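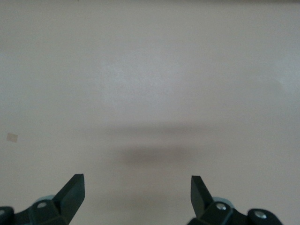 March
By the Stesureo project office

Cultdale to Lullside trail marking: interim progress report

This report covers work on the trail marking grant from the close of the survey phase to the end of the winter period. Spending is reported separately in the quarterly statement.

Survey

The survey of existing markers is complete. It recorded 855 posts, including those on the two spurs that were added to the scope after the grant was signed. Each post was logged with its position, height above ground, timber condition, and the state of the painted band. Posts on the valley section were in better condition than expected. Posts on the ridge above Maldonado were worse, with rot at ground level on the windward side and bands faded to the point that direction could not be read at normal walking distance.

A small number of posts appear in the old county list but could not be found on the ground. They have been kept in the record as missing and will be replaced only where the route is unclear without them. The Maldonado spur has several junctions where this applies.

Post replacement

To date 400 posts have been replaced. Work started at the Cultdale end and has reached the footbridge below the quarry. The remaining section is steeper and cannot be reached by vehicle past the second gate, so posts are being carried in from the track. Progress there will be slower and the schedule has been adjusted to match.

The ground was frozen for roughly 24 days in the period, which stopped digging on the upper section. The crew used that time to cut and drill posts at the Lullside yard and to clear overhanging growth at the lower junctions. The stock of finished posts is now sufficient for the ridge.

One change was made to the fixing method. The original design called for tamped gravel at every post. On peat the gravel settled and the posts leaned, so posts on peat now have a crosspiece fixed below ground. The added timber is covered by savings on gravel.

Marker color

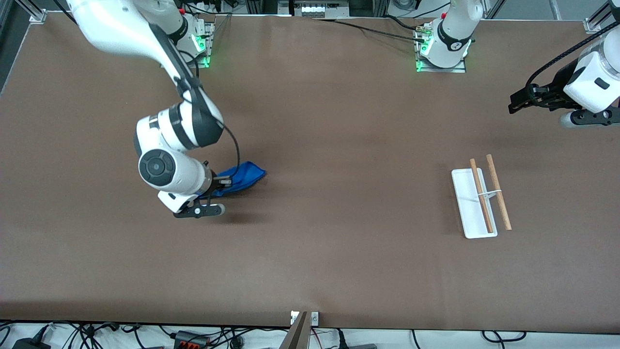 The yellow band specified in the application performed poorly in field checks and we ask for approval to change it. Yellow was readable in open ground but was lost against dead bracken and dry grass, which cover most of the ridge from fall to late spring. White was easy to see in summer and useless in snow. Blue was the most consistent of the colors tested, provided it was strong and unmixed - the bright blue of the bunched cloth on the brown tabletop is close to what we have in mind, and the difference from the background is of the same kind as paint on weathered timber. Darker blues read as black in woodland shade and have been ruled out.

The change affects paint only. Band height and width stay as approved. Posts already installed carry a primer coat and no final color, so there is no repainting cost if approval is given before the next work period.

Map and route data

The revised route file has been checked against the survey and sent to the map printer for a first proof. Two corrections are outstanding, both near Lullside, where the path was moved to avoid a collapsed bank. The printed map will not be ordered until the color question is settled, as the key shows the band.

Issues

Access across the grazing land east of Maldonado is agreed in principle but the written permission has not been returned. No posts will be set there until it is. If it is delayed past the end of the lambing season, the crew will move to the Lullside end and work back.

Next period

- Complete post replacement on the ridge section
- Apply final color, subject to approval
- Obtain written access permission for the grazing land
- Return corrected map proof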